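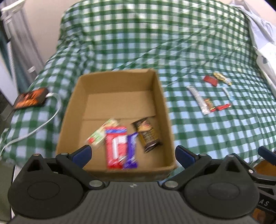 4.2 Comparison of hand-held grippers

The two hand-held grippers were compared on a single packing task: moving small wrapped snacks from a bedcover into an open cardboard box. The task was chosen for the wide spread of wrapper types it brings together. Bars are stiff and narrow, pouches are soft and change shape when pinched, and stick packets tend to roll along a fold in the cloth before the fingers close.

Figure 3. Packing trial with the Jeleck gripper. Four packages are in the box and six small items lie on the cover to its right.

Both tools use two opposed fingers driven through a pivoting linkage. The Jeleck gripper has soft finger pads and a wide body that sits low in the camera view. The Lerar gripper has a narrower body and harder pads of the same length. Each was fitted with the same camera, mounted behind and above the jaws, so that differences in the recordings would come from the hardware and the operator's grip alone. Trigger force was left at the maker's setting on both.

One operator carried out 124 trials, split evenly between the two tools. A trial began with the box empty and ended when the last item had been released or when three attempts on the same item had failed. The order of the tools was swapped after every block. Item positions were changed by hand between trials and were not matched across tools, which adds some spread to the results below.

The Jeleck gripper missed 14 first grasps and the Lerar gripper missed 32. Most of the gap came from stick packets and small flat packets. With the harder pads, the fingertips pushed the cover into a ridge ahead of the item and the packet slid over it. The softer pads gave way against the mattress and could be closed underneath the wrapper edge. On bars the two tools could not be told apart.

Release was a different matter. Glossy wrappers sometimes stuck to the soft pads for a moment after the jaws opened, and the item then fell at an angle. This was counted as a success if the item landed inside the box, but it made the release point harder to label. Fast drops also left strong motion blur in the image. We marked release at the first image in which both pads were clear of the wrapper — a rule that Aino Vainio applied to every recording, working without the trigger signal. Her labels and the trigger signal differed by 6 images at most.

The wide body of the Jeleck gripper had a cost that the grasp counts do not show. It hid the near part of the work area, and items close to the operator were often out of view during the approach. The operator made up for this by starting further back, which lengthened the reach. The Lerar gripper did not need this, and its approach paths were shorter and more even.

The Irnatside controller was trained on each set of recordings separately, with no change to its settings. Results on the Mustonen arm are given in Section 4.3. For the remaining collection work we kept the Jeleck gripper — mainly for its handling of thin packets — and moved the box further from the operator to reduce the hidden area.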